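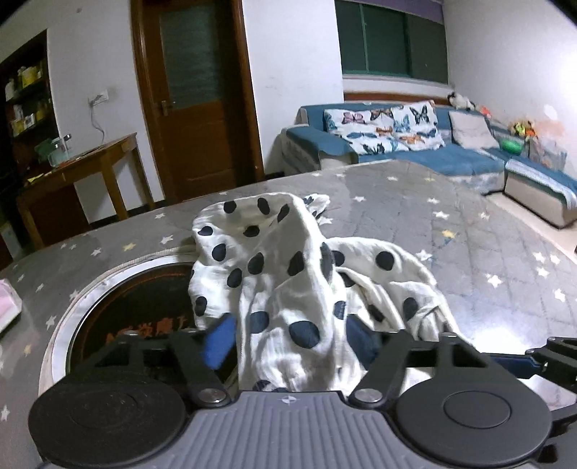
5. What Went Wrong at Stullbridge

5.1 The incident

The policy described in Section 4 was trained on 695 two-handed cloth demonstrations, all of them recorded in ordinary homes in Firkinville with a pair of hand-held grippers. It was then moved to the two-arm station at Stullbridge, where it was expected to pick up a cloth, spread it and fold it once. For most of the first afternoon it did this, if without much grace. Then, during an otherwise dull run, the left arm closed on the cloth, the right arm closed on the left arm, and both began to lift.

The force limit on the left wrist tripped, as it should have. The limit on the right wrist didn't, as it had been raised the evening before to get past a nuisance stop and never put back. The right arm went on pulling until Leif Blomqvist reached the stop button. One finger pad was torn from its mount and a linkage was bent beyond use. The cloth was fine. Nobody was inside the guarded area, and we would like to credit our procedures for this, but the gate was closed mainly to keep a draft off the table.

We report the event in some detail because the fault behind it sat in our training data for months, passed every check we had written, and made the loss curves look slightly better.

5.2 First suspects

Our first suspect was the room. The recordings came from living rooms with the living left in, and we had always been a little nervous about what the cameras were being asked to look at. Figure 5 is typical of the Firkinville data. A gripper holds a bunched polka-dot cloth between blue finger pads, over a glossy grey table covering printed with stars. There is a strong white reflection to the right of the cloth, and just below it the second gripper comes into view. A person looking at such a picture has no trouble finding the fingers. A pose tracker that prefers matte surfaces and distinct corners could be forgiven for taking up another line of work.

We therefore spent most of February on glare. Hubert Tokarz masked the bright patches by hand in a subset of the recordings, reran the tracking and compared the paths. The masked paths were smoother. The policy trained on them reached for its own left arm with the same confidence as before, only more smoothly.

The second suspect was the pattern on the cloth. Dots stretch and vanish as fabric folds, and it seemed possible that the policy had learned to treat any dark round thing as a place to grab. The gripper housings are dark and round. We liked this explanation very much and had drafted two paragraphs on it before anyone tested it. With a plain cloth on the table, the collision came back on the third attempt. The paragraphs have been removed.

5.3 The fault

The cause was a clock. Each hand-held gripper keeps its own time and stamps its own frames, and the two recordings are lined up afterward by Grelari, our alignment tool. Grelari looks for a deliberate tap of one gripper against the other at the start of a session and works out the offset from that. It does this well. It doesn't check again later, and the clock in the right-hand unit ran slow when the unit got warm.

In a short session the drift was too small to matter. In a long one, the right hand was by the end being paired with a left hand from its own recent past. The worst session ran for 40 minutes without a break, collected by a worker who was praised at the time for stamina. In the late part of that session, the merged data show the right gripper closing calmly on the spot where the left gripper still appears to be. In the home, the left gripper had already moved away. The policy had no means of knowing this, and learned that hands may pass through each other when the cloth calls for it.

We found the drift by accident. Blomqvist was playing back a merged recording to show a visitor how natural the motions looked, and the visitor asked why one hand was always late.

A search of the whole set turned up 39 demonstrations in which the merged finger positions overlapped. Our quality filter had passed them all. The filter, called Yook, rejects recordings with lost tracking, sudden jumps or an unreadable finger width. It looks at one gripper at a time – and each gripper, taken alone, had behaved perfectly.

5.4 What we changed

The alignment step now asks for a tap at both ends of a session, and throws out the session if the two offsets disagree by more than one frame. The workers dislike the second tap, and tend to forget it when a session has gone well and they are ready to stop. We lost several good recordings to this before adding a beep.

Yook now checks the two paths together and flags any moment when the finger pads come closer than the hardware allows. This is a very simple test. It took less than a morning to write, and we have no good account of why it wasn't there from the start, beyond the fact that real grippers can't overlap and so it didn't seem worth asking whether recorded ones did.

At the station, the force limits can no longer be changed from the operator's screen. They are read from a file at startup, and the arms will not move if the left and right values differ. Tokarz has pointed out that this would not have stopped someone from raising both. The two limits are now also compared with a fixed ceiling, which requires a key. Blomqvist has the key.

5.5 Remaining doubts

After dropping the flagged demonstrations and aligning the rest again, we retrained the policy and have not seen the arms take hold of each other since. We don't claim that the problem is gone. Smaller errors in timing surely remain in sessions where the drift stayed under our threshold, and the retrained policy shows a new habit of waiting with the right arm raised while the left one finishes. This may be caution learned from cleaner data. It may also be a leftover of the same delay, now too small for our test to catch. The hand-held recordings alone can't settle the matter, and the replacement linkage arrived too late for a proper trial before this paper was due.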